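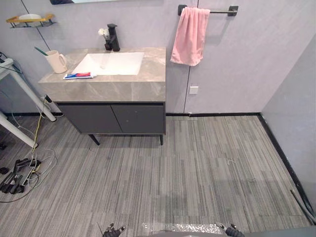

Friday — vanity station, old fingers vs. Petkov fingers

Started late, after 10, and the left arm needed two tries to home. I still don't know why it does that on the first power-up and not the second. Third time this month. I wrote it on the whiteboard so I'd quit pretending it's a one-off.

Plan for today was simple enough. Same bathroom tasks we ran at Clivcombe, same Palix controller, but with the softer fingertip pads from Petkov swapped in for half the trials so we can finally stop arguing about them. I ran mug, toothpaste tube and soap before lunch, then all the cloth stuff after. I set the force limit to 27 on the Palix scale (still no idea what unit that is, the manual is useless) and left it there the whole day, which I'm pretty proud of, because normally I start fiddling by trial five.

Mug first. Both sets of pads get it by the handle just fine. The old ones twist it a bit on the lift, maybe enough to matter if it's full, and the Petkov ones hold it square. The toothpaste tube is the other way around! Lying flat on the counter it's really low, and the soft pads fold under themselves before they get any bite. The old hard tips just scoop under the crimped end and go. I tried coming in at a steeper angle with the soft pads and it helped some. Somebody should try it with the wrist rolled over too, I ran out of patience.

Soap I'm going to call a draw. The shelf is high and the arm is close to its limit up there, so most of what I was seeing was the arm complaining and had nothing to do with the fingers. Needs a lower shelf or a different base position before those numbers mean anything.

Then towels, which is where I wanted to spend the time anyway. We've got over 200 cloth grasps logged with the old tips and only a handful with the new ones, so the comparison is lopsided, but I got a good feel for it. Terry is easy for anything. It snags, it bunches, you close on it and you've got it. Waffle weave is the sneaky one — it looks like it should grab the same way and then it slides right out on the lift, or you come up with two layers when you wanted one.

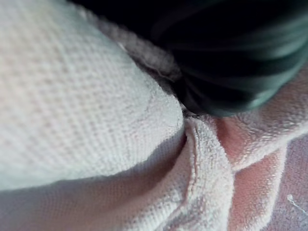 p. 100

Wrist camera notes, continuing from the last page. Focus is my big gripe. Once the gripper is down in the cloth, the near part of the gripper takes up a corner of the view and it's total mush, and the top edge goes almost black. The weave itself comes through great though, you can count the little squares if you're into that. So for telling waffle from terry at contact range I think we're fine as is. For finding an edge, less sure. The hem reads as a fuzzy band and the edge finder kept calling it background. I dropped the threshold from 900 to something lower and it started finding hems everywhere, including in the carpet. Put it back.

Rusura wants us to try their wrist camera with the shorter minimum focus. I'm all for it, but their bracket puts the lens farther out and I worry about it bumping the counter edge on the sink approach. Will mock it up with the printed dummy before we take anything apart.

Other thing to check is exposure. I had it on auto and it hunts whenever a white towel comes into view. Locked it for the last batch and the clips look much calmer — leave it locked, please, whoever runs next.

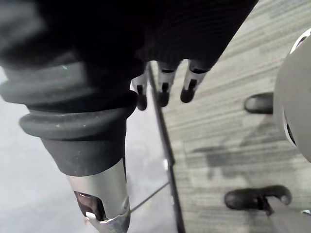 Cable routing and sleeves, because I promised I'd write this up and then didn't all week. The ribbed sleeve on the wrist is a keeper. I was against it at first (it's a pain to get on, and you need about three hands) but the bare harness kept catching on the table frame and this doesn't. The rubber boot just below it is a magnet for dust and carpet fluff, you can see the specks all over the ribs, so I'm adding a wipe-down to the start-of-day list. I'd also like to trim how much of the sleeve the camera sees, since it fills most of the top of the view and we're paying for those pixels. Tilting the mount forward a notch might do it without losing the fingertips. I'll cut a shim Monday morning and see.

Leaving the Petkov pads on both hands overnight. Old tips are in the bag taped inside the drawer lid. Next up is the toothpaste tube again, steeper approach, wrist rolled, and the waffle towel from the bar instead of the pile.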